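Putting the bottles somewhere

Since June the wine has lived on top of the refrigerator, lying on its side against the wall with a rolled dish towel to stop it from moving. It was a bad place. The top of a refrigerator gets warm, and every time somebody shut the door hard I listened for glass. Last weekend I finally cleared the short stretch of counter by the back door and bought a rack.

I should say that we don't have a collection. We have whatever people bring when they come to eat, plus the red from Ortuño that I buy when it's on sale. I looked at a wooden rack first, from Koker, which would have taken up the whole counter and cost more than everything I planned to put in it. The wire kind weighs almost nothing and you can see the wall through it, so the corner doesn't feel any smaller.

Before buying anything I measured. The free counter is 700 millimeters wide, and 689 once you allow for the door trim, which sticks out a little at the bottom. I wrote that on the back of a receipt and took it to the store with me. A rack and a tray side by side fit in that with room for a hand between them.

The tray was not planned. I wanted something to put under the glasses, and under the bottle once it's open, so I'd stop finding red rings on the counter in the morning. Most of the trays I saw were dark and would have shown every bit of dust. I like the cream color, and the raised rim is what I was after, because a spill stays where it is. It says TAIJI BEAR in one corner and has a bear winking from the opposite one. I thought I would mind the bear more than I do.
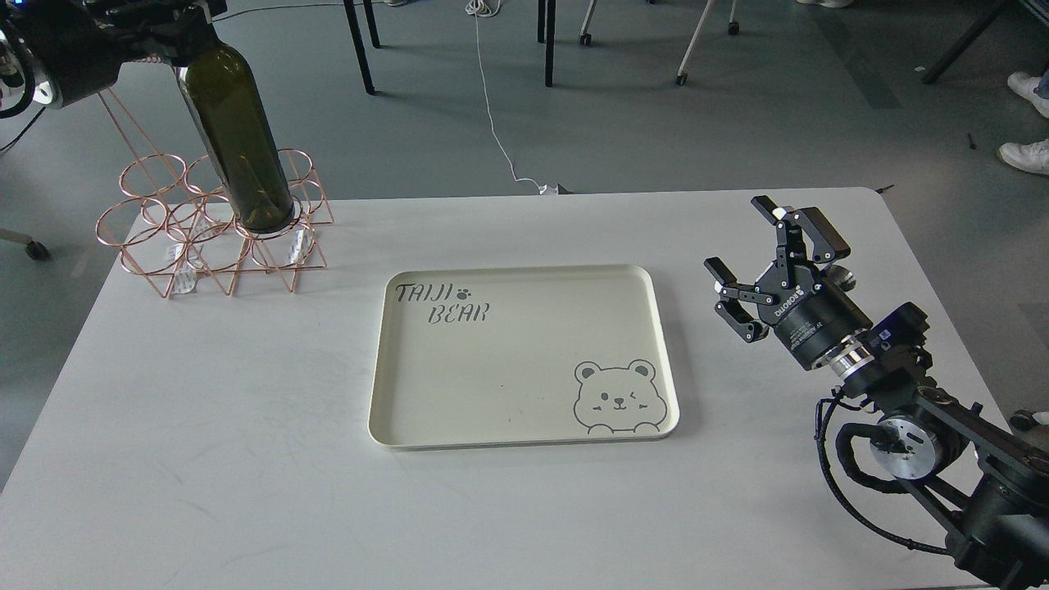 Aitana Sarmiento wrote to me that a bottle with a cork should lie down and that only screw caps can stand, and that I would be sorry if I kept a good one upright for a year. She also said to keep the whole thing away from the oven. I wrote back that nothing in our house lasts a year, but she is right about the corks, and the oven is on the other side of the kitchen.

So the corked ones are going in flat, and anything with a screw cap goes wherever it fits. If you buy a rack like this, try it with your fattest bottle first. The sparkling wine we got at New Year's was too wide for the rings and has gone into the pantry, behind the rice.

The paper tags were a nuisance. They are small and white and stuck around the wires, and the glue stays behind when you pull. Warm water did most of it and a little cooking oil did the rest – use a cloth, as a scouring pad will scratch the finish. Wash it again afterward or the oil collects dust.

The top of the refrigerator is now free, and the cereal has already moved up there. I still have to find a place for the corkscrew. For now it's in the drawer with the batteries.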